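Why I gave up on the open plan house

I used to be the person at the party who would tap on your dining room wall and ask if it was load bearing. I really was. I spent a whole January with floor plans taped to my fridge, drawing red X's through anything with a door in it. So I owe a few friends an apology, and I owe walls one too.

We bought our place in Nedberg when everyone we knew was knocking things down. The previous owners had already done the kitchen, and we finished the job. Out went the wall between the dining room and the hall, out went the little den with the ugly paneling, and what we had at the end was one big room with a couch floating in the middle like a raft. I loved it for 2 years! People came in and said "wow, the light," and I said "I know," and we all stood there in the light.

Then we started living in it, and I mean all day, every day. If someone fries onions at six, the couch smells like onions at ten. If someone is on a work call, everybody is on the work call. The dishwasher (a Nirkex, which the salesman swore was quiet) has two settings as far as I can tell, off and conversation over. I have watched entire movies with the captions on because somebody was running a blender 13 feet away, and that somebody was usually me.

What I miss most is being able to leave a mess. A kitchen with a door is a wonderful thing. You can cook a big sloppy dinner, carry the food out, shut the door and forget about the pans until morning. In my house the pans come to dinner. They sit over there on the island and look at you while you eat your pie.

I think a lot of this started with pictures. You see a room with gray walls and a dark floor and no rugs on it, and your brain goes quiet for a second, and you decide that the room did that to you. A plain floor is restful to look at. There are no shoes on it, no mail, no half-finished science project.
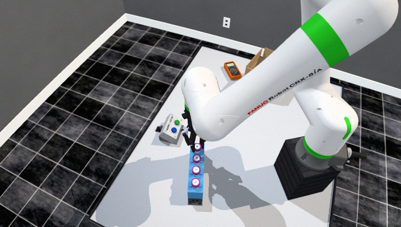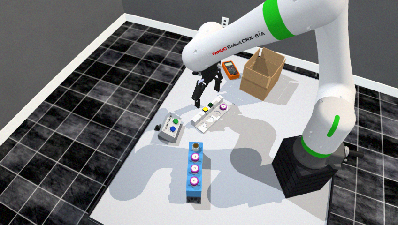
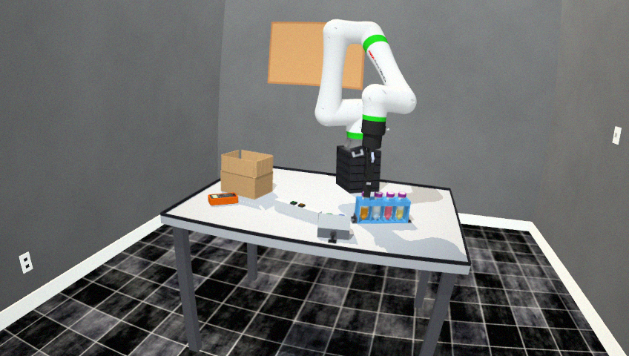
But I don't look at my house, I live in it, and those are different jobs. A house you look at wants long views and one kind of floor running from the front door to the back. A house you live in wants corners. It wants a spot where a kid can build something out of blocks and leave it there overnight, and another spot where a grown-up can read without hearing about it.

My grandmother's house had tiny rooms, and as a teenager I felt sorry for her. Now I'd trade. She had a sewing room you could barely turn around in, a front room that stayed nice for company, and a pantry with a string for the light. You always knew what a room was for. When you walked into the kitchen you were in the kitchen – you didn't have to work out from the rug where you were supposed to be standing.

And they were cheap to heat. I know that's a boring point but I'm going to make it anyway. You closed up what you weren't using and kept one room toasty. Our big beautiful room has a ceiling that goes up to the roof, and every winter the heat goes up there and stays. The couch gets none of it. I wear a hat.

The usual argument on the other side is togetherness, and I want to be fair to it. Parents of toddlers need to see the toddler, I get that completely. If you have a big family and everybody likes the same music, go ahead, knock it all down. But I'd say we were better company when we had somewhere to come back from. You go off, you do your thing for an hour, you wander in and say "what did I miss?" These days I never miss anything, and I have a lot less to say at supper.

So this summer I've been pricing walls. A contractor came by and was very nice about it, although he did ask twice if I meant taking one out. A plain stud wall with one door costs more than I hoped and less than the Falcão sofa I bought to fill the gap where the den used to be. In the meantime I ordered a folding screen from Plimon for 300 dollars, and it does nothing at all for the noise, but it hides the sink from the table and I'm absurdly happy with it.

The door is what I'm really excited about. I want a solid one with a proper knob, and I'm going to close it every chance I get.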